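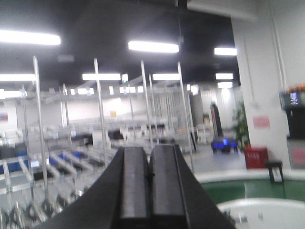 Stock records in tableware rental: where the errors come from
Speaker notes, Tibor Pintér

Opening

Give name and role, then go straight to the figure. When we closed the Urlow depot for its December count, the system and the shelves disagreed by 3,331 pieces. Pause. Say that this was the net difference. The gross difference was larger, as overages in one line had been canceling shortages in another.

State the scope. The talk covers rental stock that goes out and comes back. Retail stock leaves once, and the standard textbooks are written for that case. Linen and glassware are out of scope, though someone will ask about glassware. Answer at the end.

Definitions

Go slowly here. The rest depends on it.

On hand: in the building, clean, and fit to send.
Out: on a customer's order, not yet checked in.
In process: back in the building, not yet washed, inspected and racked.
Written off: removed from the record with a reason code.

Most systems handle the first two well. In process is usually treated as a short delay and has no location of its own. At Urlow, a crate could sit in process for 14 days in the busy season. During that time the record said the plates were on the shelf, and the planner promised them to someone else.

Return check-in

Explain the two methods.

Crate count: the driver's sheet says the crate is full, the clerk accepts a full crate. Fast. Wrong whenever a customer packs a crate short or mixes sizes.

Piece count: every piece is handled and recorded by line. Slow, and only accurate if the clerk can tell similar lines apart.

We moved to piece count at the wash outlet. The pieces are already being handled there, so the added labor is small. The drawback is that the customer has left by then, and a shortage has to be billed afterward. The rental terms had to be changed to allow this. Mention that the terms took longer to change than the software.

Look-alike lines

Two of our lines, Stela and Caputo, are both round, pale and glazed, and the dinner plates differ slightly in rim width. Stacked, they are hard to separate by eye. Much of the canceling error came from this pair. A Caputo plate racked as Stela gives one shortage and one overage, so the total stays correct and a check on the total finds nothing.

Stress this: reconcile by line. A correct total says very little about the lines beneath it.

What worked: a stacking gauge at each rack, and separate crate colors. What did not work: a photo sheet on the wall. Staff knew the sheet well and still misracked, mainly on late shifts.

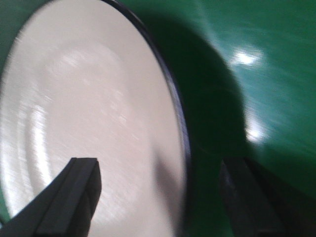 Breakage and write-offs

Breakage should be entered when it happens and at the station where it happens. If it is entered weekly from a tally, the reason codes become guesswork. Our code list had grown until "other" was the most common entry. We cut it to 3 codes: broken, chipped or worn, not returned.

Worn is a judgment. Set the standard with a reference piece kept at the inspection bench, and replace the reference piece when it gets chipped itself. (Allow for a laugh, keep going.)

Do not let write-offs be used to force a match before a count. If anyone in the room approves write-offs, ask them to look at the week before their last full count.

Cycle counts

We count by location, a few racks per shift, weighted toward fast-moving lines. Rules:

The counter does not see the expected quantity.
A rack is frozen while it is counted.
A mismatch is counted again by a second person before the record changes.
Every adjustment carries the counter's initials.

A tolerance is useful for slow lines. For lines that are promised in full sets, use none. An order for 100 covers fails if the stock is one plate short.

The Bralmont depot

Bralmont uses the same system and had smaller errors before any changes. The building has a single door for returns, and all stock passes one desk. Urlow had returns coming in through the loading dock and the side entrance. Closing the side entrance to returns was the cheapest change in the project.

If time is short, skip the next part and go to questions.

Cost

Do not present a payback figure. The savings are mostly in emergency transfers between depots, and those were never logged separately before the change. Say so if asked.

Questions

Glassware: same method, but count by rack compartment at the wash outlet.
Tags on individual pieces: tested on serving platters only. Tags survived the wash, adhesive did not.
Seasonal staff: they do check-in after a supervised shift. They do not do adjustments.
Copies of the count sheet are on the table by the door.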